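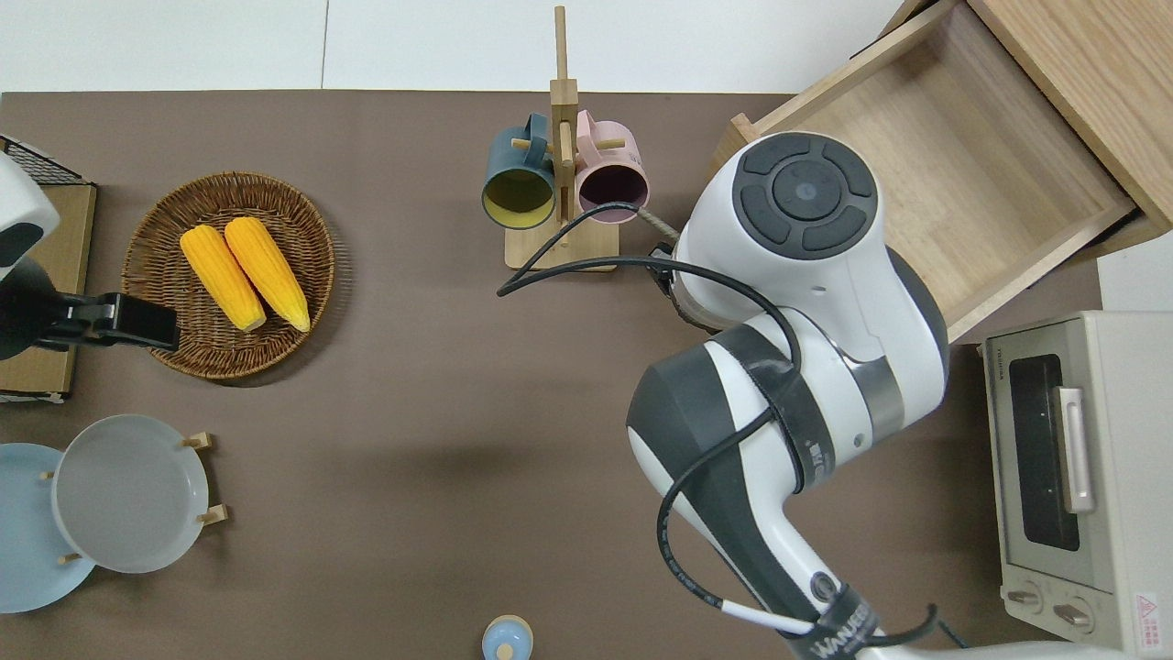 3.2 What people leave out on the counter

I came into this part of the study thinking the drawers would be the interesting bit. I'd spent most of December writing prompts about them (what goes in the top one, who decided, when did it last get emptied) and then the households mostly shrugged and wanted to talk about their mugs! So this section is about open storage, by which I mean anything that keeps a thing in plain sight while it's waiting to be used: hooks, baskets, racks, the mug tree.

We had 210 kitchen diaries to work with, and together they gave us 2391 entries where somebody put something down and told us why. I read every one of them, some of them twice, and my co-authors at the Skallus workshop coded them using the Stodex sheet from Section 2. Of those entries, 787 were about open storage of one sort or another. That was a lot more than I'd guessed, and it's why this section grew from a paragraph into what you're reading now.

Mug trees got people going. Figure 3 has one on a brown tabletop, with a teal mug and a pale pink one hanging from its wooden pegs, and a round wicker basket with two ears of corn in it. A mug on a peg has a kind of address. People wrote things like "mine is the low one on the left" and got quite cross when a visitor hung it somewhere else. Mugs in a cupboard hardly ever got talked about that way, even in the same house, even when they were the nicer mugs.

Baskets are looser. Hardly any of our diarists gave a basket a fixed job. It held fruit, then mail, then corn on a day when there was corn, and when it got too full somebody tipped it out and started over. I love this about baskets, but it made the coding a pain, and we ended up with a separate "whatever's around" category just to get through the Onska diaries.

Closed storage did come up, of course. What surprised me was how many people kept a drawer nearly bare while the counter next to it filled up. One diarist told us she was saving hers "for when we get organized." We've left that kind of entry out of the 787 and pick it up again in Section 3.4, along with the wire racks, which behave like baskets in some homes and like shelves in others.

Figure 3. Tabletop with open and closed storage: wicker basket holding corn, mug tree with two mugs, open wooden drawer at upper right.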